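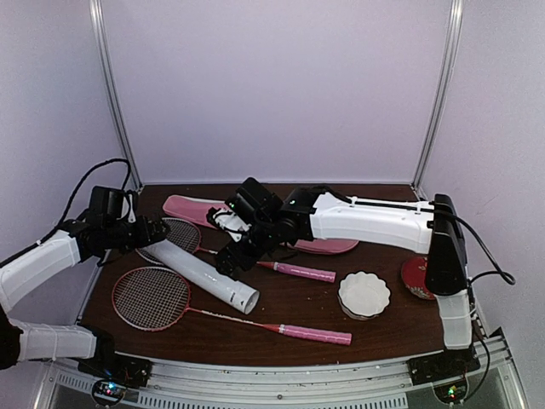
Page last changed: November, Friday build

Stureck two-arm cell: set-up and routine care
Section 4. Racket packing task

4.1 Scope

This section covers start-up, object layout, wrist camera check and weekly care of the two-arm Stureck cell when it is used for the racket packing task. Mechanical assembly of the enclosure is dealt with in Section 2, and arm calibration in Section 3. Do not begin here with an arm that has been unbolted from the front rail. Go back to Section 3 and run the calibration through to the end.

Task name in the Prondora controller: 328. The older task, 309, uses the same objects with a different reset position. The two are not interchangeable, and recordings made under the wrong number cannot be relabelled afterwards.

4.2 Before power-up

CAUTION: Both arms can reach the centre of the table. Keep hands, tools and lanyards outside the enclosure whenever the arm supply is on.

1. Check that each base mount is tight on the front rail. Use the long hex key from the Kuster kit. Stop when the key clicks.
2. Trace the cable of each arm from the wrist back to the base. It should form one free loop at the wrist and must not pass under a link.
3. Wipe the tabletop with a dry microfibre cloth. Grit under a racket will mark the wood finish and shows up as specks in the wrist views.
4. Clear the ventilation slots along the front of the cell. Do not use compressed air with the electronics exposed; it drives dust into the connectors.

Note: If a wrist cable has lost its loop, release the ties on the forearm one at a time, starting at the elbow, and feed slack forward. Do not pull from the gripper end.

4.3 Power-up

1. Switch on the controller and wait for the task menu.
2. Switch on the left arm supply, then the right.
3. Confirm that the indicator under each base mount is lit green. If one is unlit, switch off both arms and reseat the base connector on that side.
4. Select 328 and choose HOME. Both arms move. Stand clear of the front rail until the motion has finished.
5. Open and close each gripper twice from the menu. The fingers should meet along their full length.

A gripper that closes unevenly usually has a loose finger pad. Fit a new pair; single pads wear at different rates and should not be mixed.

4.4 Laying out the objects

The standard set is two badminton rackets, one shuttlecock tube, one pink racket cover, the white scalloped dish and the red bowl. Sets are stored at Flasurholm in the grey drawers and are signed out as a set.

1. Lay the cover flat at the back of the table.
2. Place the two rackets in front of it, heads to the left, grips to the right.
3. Lay the tube diagonally with its upper end on the strings of the rear racket.
4. Place the dish to the right of the grips and the bowl beyond it, towards the right wall.
5. Leave the middle of the table free of anything that is not in the set, including spare tape and marker pens.

Exact positions are not required. Vary the angle of the tube and the spacing of the rackets between runs, but keep every object within reach of at least one arm. Replace the plastic wrap on a tube when it starts to lift at the seam, as loose film will stick to a finger pad and travel with it.

4.5 Wrist camera check

1. Open the camera page and select one wrist.
2. Jog that arm until the gripper is above the tube, fingers apart.
3. Check that both fingers enter the view from the bottom and that neither hides the tube.
4. Look at the strings of the nearest racket. Separate strings should be distinguishable. If they merge into a grey patch, clean the lens and look again.

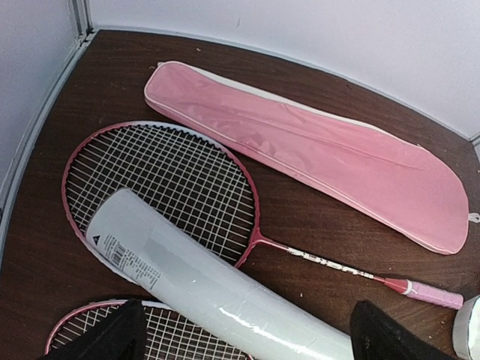 5. Check the exposure on the glossiest surface in view. Highlights on wrapped plastic are acceptable in small patches. If they run together along the whole tube, lower the exposure one step and save.
6. Repeat for the other wrist.

Note: Exposure is stored per camera, not per task. A change made here carries over to every other task on the cell, so enter it in the log.

If the view is tilted after a bump, loosen the two bracket screws, square the housing by hand and retighten. Run the hand-eye routine (3.6) before recording anything. Error 3801 on the camera page means the routine has not been run after a bracket change was entered; it does not indicate a fault in the camera.

4.6 Arm clearance check

1. Bring the left gripper over the upper end of the tube.
2. Extend the right arm over the back half of the table, low enough to reach the cover.
3. Confirm that the two wrists stay clear of each other and that neither cable touches a side wall.
4. Hold the position and check for drift at the right elbow, which carries most of the load at this extension. 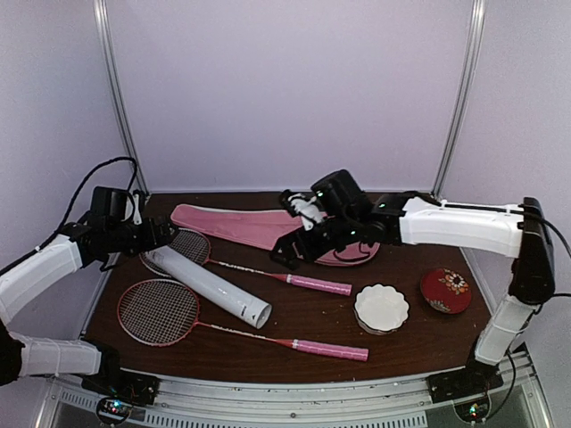
Regula Gruber adds that she would do the drift check with the arm warm, after a few minutes of homing moves, as a cold elbow on her cell passed in the morning and sagged by lunch. She also suggests checking the left arm at full extension, which the steps above leave out.

Both points will go into the next revision. Until then, treat them as recommended.

4.7 Weekly care

1. Switch off both arm supplies and wait for the indicators to go out.
2. Wipe the finger pads with a damp cloth. Do not use solvent.
3. Inspect the forearm ties and replace any that have cut into the cable jacket.
4. Check the corner posts for movement by hand. Tighten at the foot first.
5. Inspect the racket strings. Remove a racket from the set if a string has broken, and note it on the drawer card.
6. Enter the work in the cell log with your initials.

For removal and replacement of a gripper, see Section 5.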